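Open morning at the Olby show homes

Lustwood opened its 12 new flats at Olby in November, and I went along for the free coffee, of which there was a thimbleful.

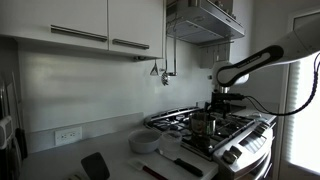
Ayman Belhaj wanted to know where one was meant to park, and was told the bus was excellent. It comes twice a day — three times if you count the one going back to the depot. The service charge is £700 a quarter and covers the lift, which was resting. I took the stairs, then a brochure, then the 3.40 home.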